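Prellel Bench Cell: Progress Report to the Sollska Fund
Setup and upkeep of the arm, the gripper and the matching simulation
2022-11-10
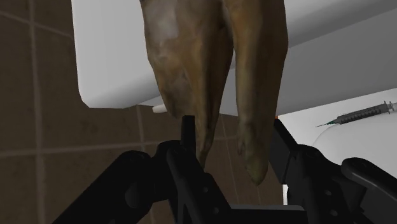

Simulator view from the Prellel cell: the gripper open under the hanging soft object, with the syringe on the counter at right.

Dear friends at Sollska,

Thank you, as ever, for your patience between reports. I know the last one reached you in August, when the arm was still on its temporary stand and most of what I had to tell you was about bolts and floor plates. I am glad to say there is a good deal more to share this time, though a fair amount of it is still, I'm afraid, about bolts.

As you will remember, your grant covers one machine: the single arm and two-finger gripper here at the Nasrallah workshop, along with the simulated copy of it that we use to try things out before we try them on the bench. The idea was always to keep the two in step, so that a change made to one is made to the other within the same week. We managed that for most of this period and I will come to the part where we did not.

Mounting and leveling

The arm now sits on its permanent base. We leveled it twice, once when it went down and again after the grout under the base plate had cured, and the second pass turned out to be well worth the afternoon it took. The base had settled slightly toward the door. Two shims fixed it, and the mounting bolts have been marked with paint so that anybody walking past can see if one has started to turn. None has so far.

The gripper

This is where most of our hours went. The finger linkages had developed some play, enough that the fingertips no longer met squarely when closed. We took the whole gripper off, cleaned the pivots, and replaced 6 bushings and the screws that go with them. Reassembly was slow the first time - there is an order to it that the drawings don't make very clear - so we wrote up our own sheet and taped it inside the cabinet door. A second strip-down, done purely for practice, went in less than half the time.

We also changed how we look after it from week to week. The pivots get wiped and checked every 5 working days, the finger screws are checked with the small torque driver, and the result goes in the log whether or not anything was found. It's dull reading, but the log has already earned its keep once, when a screw on the right-hand finger showed up loose at two checks in a row and we caught that the thread locker had never been applied.

The simulated copy

The simulation has had its own share of housekeeping. Its gripper model was carrying the old fingertip positions, so for 11 days the copy and the real thing disagreed by a few millimeters. That is the lapse I mentioned earlier. With rigid objects you might hardly notice, but we have been working on soft, drooping shapes that hang in folds, and there a small error decides whether a finger goes beside the object or into it. The close view at the top of this report is the one we use for checking the fingers against the lower tips of a hanging piece.

The tiled wall, the white fixture and the countertop are all part of the model's surroundings, and we have kept them the same between runs so that the views can be compared side by side. The syringe is a much thinner shape than the soft object, and we would like to spend some time on thin shapes like it next year. I won't promise results on that yet.

The Idside controller

The Idside controller was moved out of the cell and into its own cabinet, with a proper fan filter and enough slack in the cable to pull the unit forward for service. We had 3 unplanned stops in this period. Two were traced to one worn connector, now replaced, and the third we have not been able to explain. It has not come back, but it stays on the open list until we know more.

Spending

We remain inside the maintenance line of the budget. The bushings cost less than planned and the cabinet cost more, and the two very nearly cancel out. There is one request: we would like your approval to move what is left of the travel money into spare parts, so we can keep a complete second set of finger linkages on the shelf. The supplier's lead time is currently around six weeks, and a bent link in the middle of a run would leave the arm standing idle for all of it.

Next steps

Before the next report we plan to repeat the full alignment check with the new bushings worn in, rehearse a fingertip change on the bench and in the copy on the same day, and finish the service binder. The binder is further along than I expected, and I would be happy to send you the draft chapters if you would enjoy reading them. Visitors are very welcome too, and a short note ahead of time is plenty.

With warm thanks from all of us at the Prellel cell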